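Larum Adds Speckled Gray to Its Solid Countertop Line

Larum, a supplier of work surfaces for kitchens, break rooms and light commercial counters, today announced the release of Brirken, a gray countertop finish with black and dark gray flecks. Orders open on Jan 29, 2021 through the company's regular dealers.

Brirken is the eighth finish in the Gritport line and the first in that line with a mixed fleck. Earlier finishes used a single fleck size on a plain ground, which showed a visible repeat on long counters. The new sheet is poured from a revised mix in which the fleck is graded before it is added, and the pattern runs through the full thickness of the material. Cut edges, sink openings and repaired areas therefore carry the same color as the face.

"Fabricators asked for a gray that could be seamed in the middle of a run without matching sheets by eye," said Lindiwe Sibiya, product manager at Larum. "We changed the grading step and left the resin alone. Existing adhesives, blades and sanding schedules still apply." 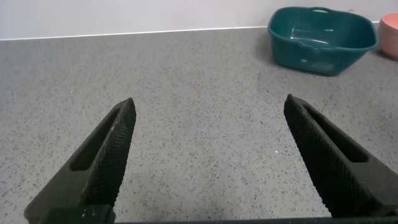
Fleck density was the main subject of the development work. A countertop is read at two distances, by the person standing over it and by the person entering the room, and the two readings differ. Close up, the flecks on a light-to-medium gray ground are distinct; toward the back of the counter they soften into a more even tone, and against a pale off-white wall the surface still holds a clear line. Larum reviewed 151 sample pours at both distances before fixing the mix. Pours with a heavier black fleck were dropped at an early stage – they looked correct in the hand and too busy on a full-depth counter.

The finish is supplied matte. A satin finish can be produced on site by continuing the sanding sequence, and the steps are listed in the fabrication guide. Larum does not recommend a high gloss for Brirken on horizontal surfaces in daily use, as fine scratches are easier to see on a polished face.

Routine care is unchanged from the rest of the line. Surfaces can be cleaned with a damp cloth and dish soap. Trivets should be used under pans taken directly from a burner or oven. Light scratches can be removed with a fine abrasive pad worked in small circles, then blended over a wider area.

The first production run is 1,000 sheets, with 125 held back for replacement and repair orders. Farahani, which handles cutting and templating for Larum's contract customers, will stock the finish at its shop and can supply matching backsplash strips cut from the same sheet on request.

"For templating, the useful part is that offcuts can be used," said Marisol Contreras, shop manager at Farahani. "A strip from one end of the sheet can go next to a piece from the other end."

Sample chips and the updated fabrication guide are available from Gritport dealers. Sheets ordered in January will ship in the order received.

Media contact: Press Office, Larum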